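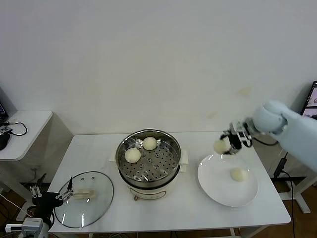 Steam is water that's got so hot it turns into a gas and floats off. Clever stuff, and it can cook your tea! Look at the metal tray inside the steamer pot, full of little round holes. Water goes underneath, boils, and up comes the steam through the holes, all round the buns. No oven. No frying. That's why steamed buns stay pale and smooth, no brown crust like toast has.

Why do they puff up? Yeast. Tiny living things in the dough, they eat sugar and burp out gas (yes, realy). Gas makes bubbles, bubbles make it soft.

The lid matters too. Keeps the steam in. Some lids have small vent holes so a bit can escape, otherwise it rattles.

Careful!! Steam burns, and you cant always see it. Get a grown-up to lift the lid and take the buns out onto a plate. Then wait 4 minutes. Then eat.

Next page: why does popcorn pop?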